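Notebook – November, Sunday, late

Coding day for the campaign meme set. Started on the mayoral batch from Gatton, the one where every second post is a candidate with a silly face and a caption about potholes. 900 posts pulled, 400 of them coded so far. Slower than planned, the captions in dialect keep tripping me up.
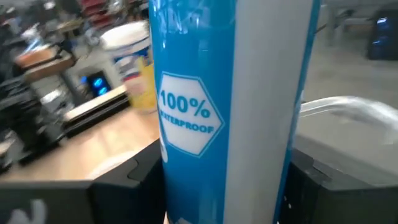
Sarmīte Grīnberga
Research assistant, political communication

Categories as of tonight: attack on person, attack on record, attack on party, plain joke. Dropped "conspiracy" as a seperate code, it overlapped with everything. If anyone wants it back, argue with me on Monday, not by email.

First impression – the incumbent gets jokes about his looks and the way he eats. The challenger gets her voting record. Would have guessed the other way round. Don't quote that anywhere yet, the sample is lopsided: the Zememero page alone posted more than 13 items in one evening and they are nearly all the same photo with new text.

Question for the group: do we count a reposted meme once or every time? Raudsepp's coding sheet says once, per page. I did it per page up to the debate posts and then forgot for a stretch. Need to go back over those. Marked them yellow.

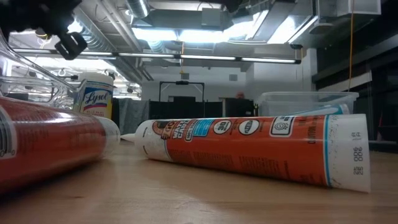

Ran the agreement check on the debate posts with the second coder's sheet. Bad on "plain joke", fine on the rest. We split worst on the harbour wall memes, where the candidate is pasted in as a handyman fixing the leak. I read those as attack on record, second coder had them down as jokes. Think of sealant tubes like the two lying on the table, orange labels, white nozzle on one: put one in the man's hand and it's a joke about DIY, write the repair budget across the label and it's about his record. So the rule is, read the text on the prop before choosing a code. Added to the codebook, 2 lines.

Sustance export broke again, dates came out as text. Fixed by hand for the Gatton file only.

To do
– recode yellow rows
– ask whether deleted posts stay in teh count
– screenshots of the comment threads before they get locked
– new sheet for radio clips, not started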